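The duck quota

Posted on a Tuesday, filed under work, complaints

My job this month has been to put things in a bin so that a robot can take them out of the bin, after which I put them back in the bin. I have two degrees.

We need grasp attempts. Four hundred of them was the number Jahangir wrote on the whiteboard in March, and he underlined it, which in our group is as close as we get to a signed contract. An attempt means the arm picks a spot, goes down, closes, comes up, and somebody records whether it came up with anything. Failures count. I find this a very comforting policy and have asked if it could be extended to the rest of my life.

The first week we let the software shuffle the objects, meaning the arm stirred everything with its own fingers between rounds. It pushed the whole collection into one corner and then spent the afternoon trying to pick up the corner. So now a person does it. You tip the objects out, you drop them back in without looking, and you do not arrange them. This last part is harder than it sounds. I caught myself standing the bottle up neatly three times in one morning, and Marisol says she can tell from the data which rounds were mine. Everything is spaced out like a table setting.

Soft things are the current obsession. The old dataset, the one we inherited under the name Joda, is nearly all rigid: blocks, cans, a mug that appears so often I think of it as a colleague. Train on that and you get a policy that is very sure of itself until it meets a sock. So every round now has to include at least one piece of cloth, dropped, not folded.

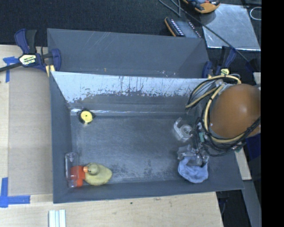 Muditz Manipulation Group, Bin Picking Team

The blue cloth was the target on that round, with the fingers right over its upper edge. Edges are where the arguments start. Jahangir wants the arm to go for the middle of the lump, where there's plenty to grab. Marisol wants edges and folds, because a middle grasp on cloth teaches the model that anything lumpy will do. I want lunch. We settled on taking both and labeling them separately, so the spreadsheet has a column called "where" that I fill in by hand, and a column called "sure?" that I fill in with more feeling.

Clear plastic is the other headache. The bottle and the tape dispenser are in the set on purpose, since our depth readings treat anything transparent as a rumor. Marisol would like 40 attempts on clear objects before we retrain. We have 30, and I will admit the duck is partly to blame. Left alone, the current model goes for the duck. It has a nice round body, it is easy to hold, and it has a success rate I would put on my résumé. After one afternoon when 20 attempts in a row were duck, we put in a rule that says no object can be the target twice running. The model now alternates between the duck and whatever is closest to the duck.

Things I would tell anyone starting one of these: clamp the bin down. Write the label before you reset, not after, since after the reset you will remember nothing. Keep the camera where it is, and if you bump it, say so at once, loudly. I bumped it last week and said so quietly, and we lost a morning to recalibrating and a certain amount of goodwill.

I asked whether we could just buy more data. Jahangir said that somebody, somewhere, would still have to drop the duck in the bin. Then he went to a meeting.

Next up is a second set of objects, which Marisol has started collecting in a shopping bag under her desk. She won't let me see it until we start, so I can't develop favorites. I did hear something squeak.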